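Two weeks of chasing a clock

I finally got back to the jitter thing I complained about in November, and I think I can close that tab now. (I had a lot of tabs open.)

Quick recap: our planner, Javach, would hand over a perfectly smooth path, and then the left arm would twitch right near the end of the reach. Only the left one! I blamed the gains first, so I spent an evening retuning everything and made it slightly worse. Then I blamed the IK solver, which was rude of me, as the solver was fine.

Leif Wikström was the one who asked to see the raw timestamps. I dumped a log with 2,418 commands in it and 318 of them were carrying a stamp older than the one before. The two arm processes each kept their own clock, and the merge step in Surneck trusted whichever message showed up first. So the left arm kept getting told to go back to where it had just been — a tiny bit, but enough to feel it.

The fix is boring. One clock, stamped at the source, and anything out of order gets dropped. I also bumped the command buffer to 60 entries, which I may regret. Leif thinks I will.

Next up is the grasp code for thin stuff. Markers are a pain, the depth points on them are a mess and the pose estimate likes to flip end for end. I have a half-written patch that uses the cap color to break the tie, and it's ugly, but I kind of love it.
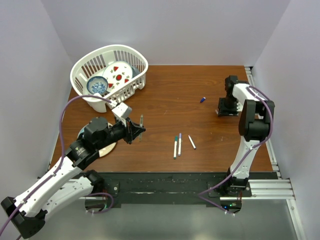 Marker in the left gripper, more on the table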